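Tulips at Mollotura: our March flower table

We've had flowers in the big room at Mollotura for 13 springs now, and I still get silly about the tulips every single time they come round (my favourites, always have been). Pull up a chair and have a look, there's a cup of tea's worth of reading here if you go slowly like I do.

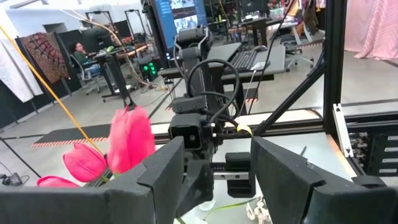 Pink tulips on the left, and a few pale petals and a bit of green stem lying on the table. The tapestry at the back, all reds and browns, does set them off nicely, and so do the pink curtains along the far wall!

We buy from Sasard, who grow almost 400 bunches a week at this time of year and are very patient with people like me who can't decide between one pink and another. If you'd like to try arranging some yourself, trim 2 centimetres off each stem, on the slant, and give them cold water, only a third of the vase or so. They carry on growing once they're cut, bless them, so leave a bit of room at the top and expect them to lean wherever they fancy.

The next flower table is in April, with ranunculus if Sasard have them in. There's space for 15, and the kettle goes on at half past ten.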